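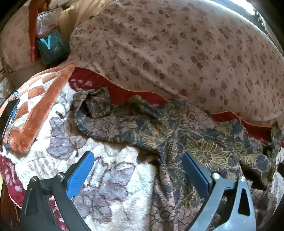

How many blankets does one bed need?
Two, and a third if the window doesn't shut properly. Everything beyond that is a storage problem that has learned to look cozy.

Leave that up while they find seats. Start when the coffee line thins out.

Welcome, thank the Jotville library for the room. Say the title again, because the program printed it wrong: "Getting to the Bottom of the Bed." Twenty minutes, then questions.

OPENING
Ask who made their bed this morning. Wait. Ask who made it by dragging the top thing up over the other things. Raise my own hand.

Most of us own bedding the way we own mugs. We bought some of it. The rest came from aunts.

THE PILE
Point at the screen. Plush blanket with purple flowers, navy cloth with a gold print, pillow with little red flowers and a scalloped edge. Three florals, and none of them have been introduced. Let that sit a second.

Somebody will say they match. They can say so in the questions.

Plush is the hard one. It won't fold flat, it won't stay folded, and on a shelf it takes the space of four sheets. I roll mine. My method is lengthwise in thirds, then roll from the short end, kneeling on it as you go. (Do the kneeling only if the carpet looks clean.)

Thin printed cloth is easier and gets treated worse. It ends up twisted on top of everything because it was the last thing anyone grabbed. Shake it out once and fold it in quarters.

Skip the velvet story if past the 12 minute mark.

THE METHOD
Strip the bed to the mattress. People hate this step and try to negotiate.
Sort by weight, heavy to light. Color can wait.
Put back what you slept under last night. Fold the rest and carry it out of the room. A chair in the same room doesn't count. I've tried the chair.

MONEY BIT
The Skiltis storage bench I bought for the overflow held two blankets and a pillow. The Pliltura bags held more, then slowly took on air in the closet until the door wouldn't close. Get the laugh, move on.

CLOSE
Mention the handout by the door, and the June swap table. Clean bedding only, please. Last year we had to say it twice.

Questions. If there are none, ask about fitted sheets and stand back.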